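4. Table clearing and tray loading

4.1 Task and set-up

The third chore in our set is loading a serving tray. It was chosen after a round of visits to the canteen at Jindstead, where Danuta Jabłońska watched staff lay up trays over a lunch shift and noted which movements came up again and again. Putting a plate on a tray was the most frequent of them and, to the staff, the least interesting. We kept the same task for the machine: one oval plate, one tray with a raised lip, a flat table. Figure 3 shows the plate over the tray and the plate resting on it. 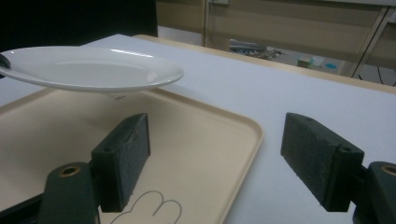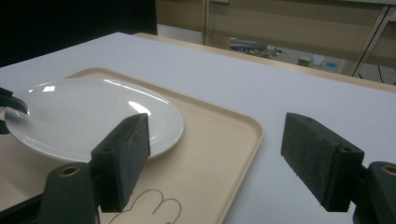 Figure 3. Tray loading, seen from a hand-held gripper. A white oval plate and a tray with a raised lip, on a table with a light wooden edge strip.

4.2 Procedure

Demonstrations were recorded by two operators, Reet Mägi and Leszek Piątek, who between them gave 200 usable runs. A run was thrown out if the plate was dropped or if the operator touched the tray with a bare hand. Neither operator had worked in catering. Both were told to place the plate as they would at home and were given no target position. We wanted the spread of positions that people produce when left alone, and the recordings do show a wide one.

The learned policy was then tried on the bench in 39 trials. The starting place of the tray was changed between trials by sliding it along the table and turning it a little, following a list drawn up beforehand. A trial counted as a success if the plate ended with its whole foot inside the lip, the tray was still fully on the table, and no person had stepped in. Wissam Mansour scored all trials from the recordings and did not run any of them himself.

4.3 Results

The policy met all three conditions in 35 trials. In the other four the plate came down with one side on the lip. It did so slowly, and nothing broke, but in a canteen a member of staff would have had to come over and push the plate flat. We count these as plain failures.

All four failures came with the tray turned towards the operator's side of the table. Only a small share of the demonstrations had the tray in that position, and we think the cause is no deeper than that. A glossy plate was a second worry before the trials began. Reflections on the rim move as the view moves, and earlier work at Redum had blamed them for bad estimates of where a dish ends. We found no sign of this in our own trials, although we did not vary the lighting and can't rule it out for a brighter room.

Speed is the weaker side of the result. Piątek placed a plate in less time than the machine needed to line one up, and he was not trying to be quick. The machine slows down sharply in the last part of the descent — a habit it seems to have taken from Mägi's runs, which were the more careful of the two sets. Training on Piątek's runs alone gave a faster policy that also struck the lip more often, and we did not take it further.

4.4 What the task leaves out

A tray in real use is seldom empty. At Jindstead a plate went down beside a bowl, cutlery and often a full glass, and staff nudged these aside with the edge of the plate as they lowered it. Our task has none of that. It also leaves out food, and with it the need to keep the plate level all the way. A plate can be held at a tilt over the tray and still be placed well under our rules. It would be a poor way to serve soup.

Nor did we ask the machine to carry the tray once loaded. Radosław Kozłowski tried this informally at the Grutow site with a different arm and stopped after 20 attempts, mainly because the tray bent under an off-centre load and the grip could not correct for it. We mention it because readers from the trade have asked about carrying more than about anything else.

Our view is that tray loading with a single dish can be done by machine now, on a fixed table and at a pace that would not suit a lunch queue. Whether it is worth doing at that pace depends on the kitchen. The manager at Brzozowska, who let us show the recordings to the evening staff, said she could see a use for it in laying up breakfast trays overnight, when there is time to spare and someone on duty to put a crooked plate right.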